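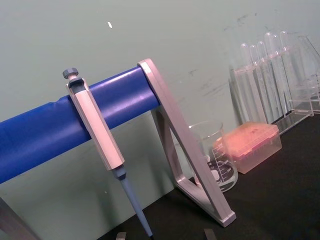 Tuesday, bench 2, Firkdale wet lab

Arm started at 7:40. Jirayu had already run the homing routine and left the log open, so I only checked the zero on the wrist and signed it. Task for the day is the same as last week: take the pipette off the blue bar, move to the tip box, seat a tip, move to the rack, go back, hang the pipette up again. No liquid yet.

Morning block, 30 cycles. 47 is the number we want before Evanthia will let us write it into the procedure, and they have to be in a row with no hand on the stop. We got to 22 and then the finger rest caught on the bar on the way back. The pipette hung, but twisted, and the next pick would have been by the collar. I stopped it there and rehung it by hand. The other eight went through.

Cause, I think: the approach to the bar is too flat. A person hanging a pipette comes up and over without noticing. The program comes in level and then drops. Raised the waypoint and slowed the last part of the move. Orestis wants to try a wider bar. I'd leave the bar alone, the evening people use the same stand and they like it where it is.

Tip seating. Still pressing too hard. Melina pulled a tip off by hand afterward and said it took her two tries. Force limit is down one step. If they start falling off we go back up half a step.

11:15, talked with the assay group at the bench. Writing this down because it will come up again at the July review.

Faizal does most of the dilution plates now. On a heavy day he fills 200 wells before lunch, and his thumb is bad by Thursday most weeks. He is in favor of the arm for that and says so. What he doesn't like is the plan as it was first drawn up, where he loads the deck, walks away, and gets called when it stops. He said that makes him the person who comes when it beeps. He would sooner set up the runs himself and be able to change the order on the day. Right now only Jirayu and I can edit a run, so that complaint is fair.

Melina asked who checks the first plate. At the moment the plan says the software does. She wants a person to look at the first plate of each batch and wants that time counted as work on the schedule. Agreed, and added to the draft.

Evanthia said no one is being moved off the bench this year. Faizal asked if she would put it in the notes, so it is in the notes.

One other thing from that talk. The two newest people learn pipetting on the dilution plates, it's where everybody here learned it. If the arm takes all of them, they will need something else to practice on. Orestis suggested keeping one plate in the batch as a hand plate and comparing it with the arm's. That would also give us a check on drift. No decision yet.

Afternoon block, 35 cycles with the new waypoint. No catches on the bar. Cycle time went up, which I expected. It is slower than Faizal by a good margin and will stay slower. The gain, if there is one, is that it can run over lunch and after five.

Dropped one tip at cycle 19, so the force may be a touch low now. I didn't change it, want a second day at this setting first.

Noise: the desk by the window can hear the wrist motor when it turns. Not loud but it repeats. Tadora say the later gearbox is quieter. Asked them for a price. The Liang controller is fine, no faults all day.

To do
Half-step up on tip force if more than one drops tomorrow
Edit rights for Faizal, and an hour with him to go through it (Jirayu)
Tape line on the bench for the stand feet, it gets shifted when people wipe down
Ask Grestirbridge how they split hand plates and arm plates, they have been at it longer than us
First-plate check into the draft, with the time - Melina to say how long
Order tips

Powered down 5:20. Stop button tested before and after.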